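Support > Hand-held grippers > Care and set-up > Finger pads and pivots

16 Jul 2020 — Gredmont Support Team

4.2 Checking the pads and pivots

Do this check on both grippers before each session and again after every 1000 grasps.

1. Hold the gripper by the handle with the fingers pointing away from you.
2. Open and close the fingers 12 times. Both should move together and stop at the same point.
3. Look at the ridges on each blue pad. Replace the pad if a ridge is torn or worn flat.
4. Check the pivot screws on the finger links. Tighten a loose one a quarter turn at most.

CAUTION: Keep your free hand clear of the cut-outs in the fingers. They close as the fingers move.
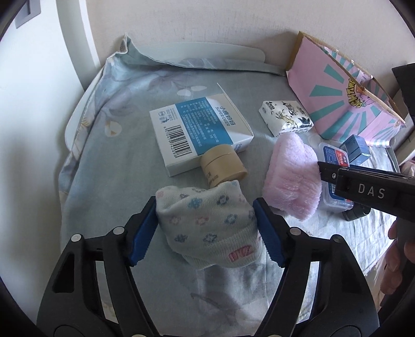 5. Grip something soft, such as a sock, and lift it. Hold it for 30 seconds. If it creeps, clean the pads with a damp cloth and let them dry.

Note: Lint builds up between the ridges — brush it out before you wipe.

6. Repeat with a rigid item. A clear plastic box of floss picks is a good size. Both pads should sit close against its sides.

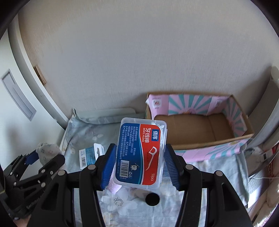 Photo: Gredmont / Nisbet Field Guide

7. If the box turns as you lift it, reseat the pads (see 4.3) and start again from step 2.

Spare pads are sold in pairs under part number 1160. Do not mix old and new pads on one gripper.

We use cookies to remember your language and product. Accept | Settings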